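Opening Press-Seal Bags with a Single Arm: Data Collection and Results

Project report, Automation Lab course
Project name: Pikgate

1. Background

Clear zipper bags are common in packing and returns work, and they are awkward for a robot. The film is thin, it reflects light, and its shape changes each time it is touched. The Pikgate project asked how well one arm with a two-finger gripper can find and hold the end of a press-seal zipper, using a policy trained only on recorded demonstrations. Taking items out of the bag was left for a later project.

Work started in October and used the shared bench in the Halim building. All training ran on one desktop machine.

2. Setup

The bag lies on a white tabletop. One camera is fixed and looks at the whole work area, and a second small camera rides near the gripper. Both views are saved at every time step along with joint positions and gripper opening.

We used bags with a red zipper strip. The strip is easy to separate from the film by color, and this gave us a simple way to check grasp position after each run. The bag is placed by hand at a new angle before every run, with flat contents inside so that it does not slide too easily. 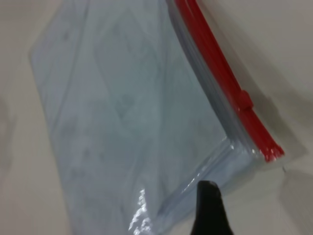
The approach is made from the zipper end. In early tests the gripper came down on the middle of the bag, where the film is held tight by the contents, and the fingers closed on nothing. At the corner there is spare film to pinch. The lower finger has to pass between the film and the table, so the height of the final approach matters more than the angle. We set a floor on the tool height in software – without it the finger pushed into the table and the arm stopped on a force limit.

3. Data

A total of 500 demonstrations were recorded by teleoperation. Each was checked by replaying both camera views side by side. Runs were dropped if the operator touched the bag by hand, if the camera streams were out of step, or if the bag left the work area. After this, 374 demonstrations remained.

Each kept run was split into three phases: approach, pinch, and pull. Phase labels were added by hand with Druveo, a small labeling script written for the course. The pinch phase starts at the first time step in which the gripper closes on film. 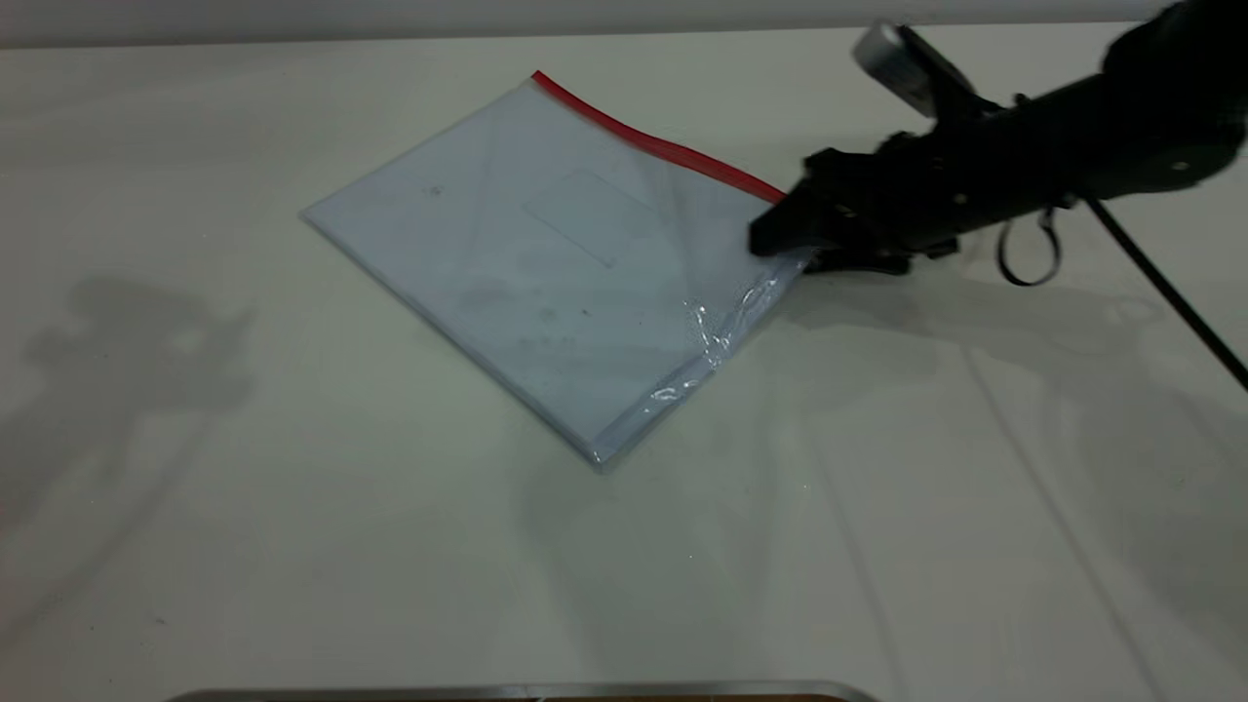
The fixed view is good for the approach phase, where the full outline of the bag and the direction of the zipper are needed. It is weak during the pinch, as the gripper hides the corner it is holding. Shadows from the arm also move over the table during a run. We tried removing them with a brightness filter, but the filter removed parts of the bag edge as well, and it was not used in the final version.

4. Training

The policy takes both camera views and the arm state and outputs short sequences of joint targets. It was trained on the 374 kept runs. A second version, called Vutwood in our files, was trained on the same runs with the wrist view left out. Settings were otherwise the same.

5. Results

Each version was tested on 15 placements. A trial was a success if the gripper held the zipper end and kept hold during the pull. The two-camera policy succeeded in 11 trials and Vutwood in four. Most Vutwood failures were in height: the gripper reached the correct corner but closed above the film.

For the two-camera policy, the four failures were all linked to glare. Bright spots on creased film close to the zipper seemed to draw the gripper to one side. Motion blur in the wrist view may have added to this, but we did not test it separately.
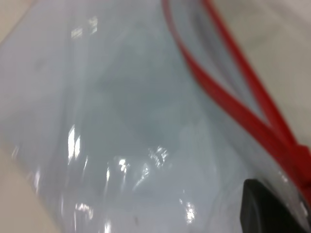
6. Limits and Next Steps

Only one zipper color was used, and a clear zipper would probably be much harder. The test set is small, so the gap between the versions should be read as a direction and no more. A further round of recording is planned to bring the total to more than 1,000 demonstrations, with softer lighting for half of them and a slower wrist speed in the last part of the approach.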